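Pirkell Braided Dock Line, Blue

Sold by the foot or in precut lengths. Spliced eye on one end if you want it, tell us in the order notes. Ships from the Padilla store.

Replaces the old Barno line we carried up to April. Same price, softer in the hand. If you still have Barno on the boat no need to swap it out, they tie together fine.

What it's for
Docking, mooring, rafting up with the neighbors. Fender lines. Tying a kayak to a rack. Not for climbing, not for lifting people, not for towing cars. Please stop asking about towing cars.

Sizes
Thin — fenders, dinghies, small stuff
Medium — most boats up to 28 feet
Thick — anything bigger, or if your slip gets a lot of wake

Not sure? Go up a size. Check it fits your cleats first though. A line that only goes around the cleat once is no good to anybody. Bring the old one in if you're close by and we'll match it at the counter.

Lengths
Cut to order up to 200 feet in one piece. Longer than that we have to order the spool and it takes a while. Cut line can't be returned, sorry. Precut can, if the wrap is still on.

For dock lines, bow and stern, most people go with two thirds the length of the boat. Spring lines the full length. If you have a floating dock you can get away with shorter. Fixed dock with real tides, go longer.

Eye splice
Done here in the shop by Jhun Layug. Add 2 days. Standard eye is big enough for a normal dock cleat. Want a bigger loop to drop over a piling, write the size in the notes and measure the piling, dont guess. We can whip the other end too, no charge. Otherwise it comes heat sealed.

Care
Rinse with fresh water when you think of it. Salt gets in the braid and makes it stiff. If it's already stiff, soak overnight in a bucket with a little fabric softener, rinse, hang up. No bleach. No pressure washer, it pulls the strands. Hang it out of the sun for the winter, the blue fades before anything else does but sun isn't good for the fibers either.

Check the spots where it runs through a chock. Fuzzy is ok. Flat, hard or shiny, replace it. You can turn a line end for end once and get another season or so. Chafe sleeves from Granar fit the medium and the thick, sold seperately. 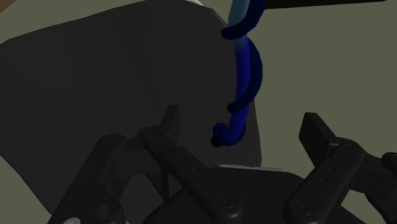
Blue, hanging. Color may look different on your screen.

Stock
Blue medium — in stock
Blue thick — in stock, going fast
Blue thin — back ordered, you can still order and we'll ship when it lands
Black — call

Item no. 708. Put the size after it when you order by phone, so 708 thin, 708 medium, etc.

Customer comments
"Got four of the medium with eyes. Splices are tidy and the line doesn't squeak all night like my old ones did. Wish it came in green. Took a couple days longer than it said but they called me." — Jennylyn Malabanan

Green — we asked. Pirkell doesn't make it right now.

Shipping
Goes out next morning if its not spliced. Full spools go by freight and someone has to be there to sign. Pickup at the side door, ring the bell, the front is closed for the floor work.

Prices and stock updated December 2, 2020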